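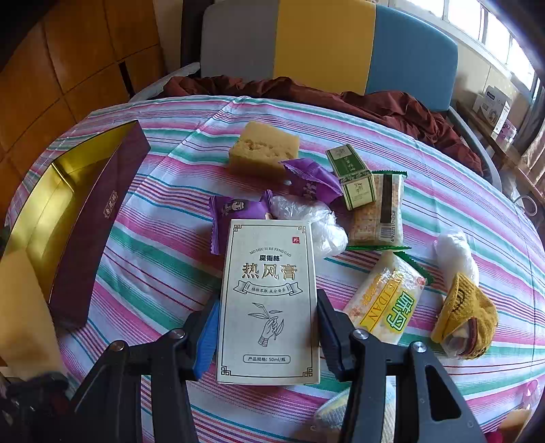

Hair cream leaves white bits after blow drying

Hello everybody. I have thick wavy hair, to the shoulders. I put a styling cream on damp hair and then I use the dryer. When it is dry I find small white bits near the ends, like flour. I tried less cream and it is the same. Is my dryer too hot, or is it the cream?
Joaquim Azevedo, 2023-09-22

Answer from Judite Bastos
I had this in June. For me it was old product staying in the hair. Wash two times with a simple shampoo, then put the cream only from the ears down, and comb before you dry. My dryer shows 180 watts less on the low setting and I use only that one. I waited roughly 12 minutes with the towel first.

Answer from rurkton4
change the cream

Answer from Danzer
Do you use also a gel or a spray? Two products together can make these bits. Mix a little in your palm and look.

Contact | © Fidmont Help | Back to top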